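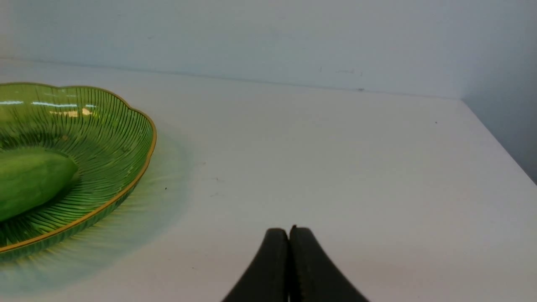
Figure 2. Green glass plate with a scalloped outline on a white tabletop.

3.2 Storage and loss of crispness

Rye crackers from the Skarnero bakery were used for all storage tests. The dough contained rye flour, water, salt, rapeseed oil and caraway seed. It was rolled, docked, cut into strips and baked on steel trays. After cooling, the crackers were packed in one of two films. The first was the clear film the bakery already uses. The second was a metallized film supplied by Grukeck. Each bag was heat sealed by hand and held 20 crackers.

The bags were kept in a dark cupboard at room temperature for 6 months, starting in October. A bag of each type was opened every month. Crackers were weighed before and after oven drying to find their water content, and a second set was broken on a three-point bending rig. The force at the first break and the number of smaller breaks after it were both recorded. Crackers that had cracked in the bag were left out.

Water content rose in both films, but faster in the clear one. By the third month the crackers from the clear film bent noticeably before they broke, and the sound of the break was dull. Those from the metallized film still snapped cleanly at that point. The difference narrowed toward the end of the test. We think this is due to weak seals in part of the second batch, where caraway seeds had become caught between the layers of film. These bags were kept in the results, as the same fault occurs in normal production.

Taste was judged by a panel at the Klinhom site. Panel members tasted the crackers plain, with water between samples, and scored them for crispness, rye flavor and stale flavor. Crispness scores followed the bending results closely. Stale flavor did not. Several members marked fresh crackers as stale when the caraway was strong, and the wording of that question was changed before the next session.

A smaller test with the Undolon recipe, which replaces the rapeseed oil with butter, is reported in Section 3.3. Its results cannot be compared directly with those given here, as the butter crackers were cut thicker and baked longer.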